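Florkcombe Parents Board > Pregnancy and Birth > Home visits and kit

Topic: What did your midwife ask you to have ready for a home birth?
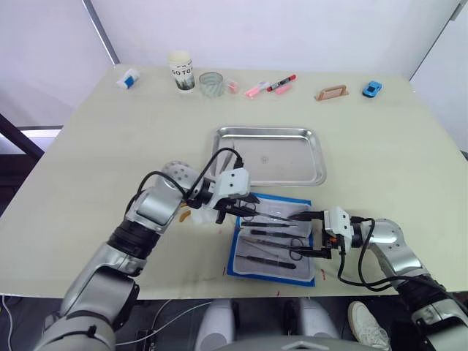
wrenandtea
Posted December 26, 2025

I'm due in April and booked for a home birth with the community team in Florkcombe. The midwife comes at 36 weeks to go through the house and I'd like to have most of it sorted before then. She brings her own delivery kit, so I don't need clamps or scissors or anything like that. I've cleared a light beige table for her to lay things out on, and I have metal tweezers and a thermometer in the first aid box if they're any use. What I can't work out is how much to buy. One list I found has 84 items on it. We're on the second floor with no lift, if that makes a difference.

mossbank7
You won't need 84 of anything except maybe pads. We had old towels, two shower curtains from the pound shop, bin bags, a decent lamp and a bucket. The midwife used the towels and the lamp. Leave the tweezers in the first aid box, she won't want them.

kettle_on
Agree about the lamp. Ours was angle-poise and she asked for it straight away when she was checking for stitches. Also heat the room more than you think. Babies get cold quickly and so did I.

D_harrowgate
Second floor with no lift is the bit I would be asking about. Not trying to put you off, but if you need to transfer in, it's the stairs that take the time. Ask how the crew would get you down and whether they've been out to your building before. I was 7 cm when they moved me and I had to walk it.

wrenandtea
Thanks, I'll write that down. Did they tell you why you were being moved?

D_harrowgate
Meconium in the waters. Everything was fine in the end. I'd still ask.

sallow
We hired a pool from Bidero and I'd do it again. It came to 3 deliveries because the liner was missing and then the pump was, so order early. Check your floor as well. A full pool can be 400 litres or a lot more, and our landlord wanted it in writing.

mossbank7
I wouldn't bother with a pool on a second floor. You have a bath presumably.

sallow
A bath isn't the same thing at all. You can't get your hips under in most of them, never mind turn over. Plenty of people have pools in flats. You ask about the loading and get an answer.

mossbank7
I laboured in the bath for hours and it did the job. Each to their own, but it's a lot of money and hose for something she may not get into.

kettle_on
Has anyone used the Sernorura place for antenatal classes? They lend pools out to people who've done the course — or they did when I had my second. You buy your own liner.

wrenandtea
I'm on their waiting list. I'll ask about the pool when they ring. And the bath here is tiny, so I can't really count on that.

juniper_lane
One for after the birth: have your notes, a packed hospital bag and the car seat by the door, even if you're certain you're staying put. My partner was hunting for my glasses while the crew stood in the hall.

D_harrowgate
Yes to the bag. And write the ward's number on paper, not just in your phone.

kettle_on
Which team are you under, Juntunen Road or the one at the hospital? Juntunen Road gave us a printed sheet at the booking visit with everything on it, one side of A4.

wrenandtea
Juntunen Road. I didn't get a sheet. I'll ring them after the weekend.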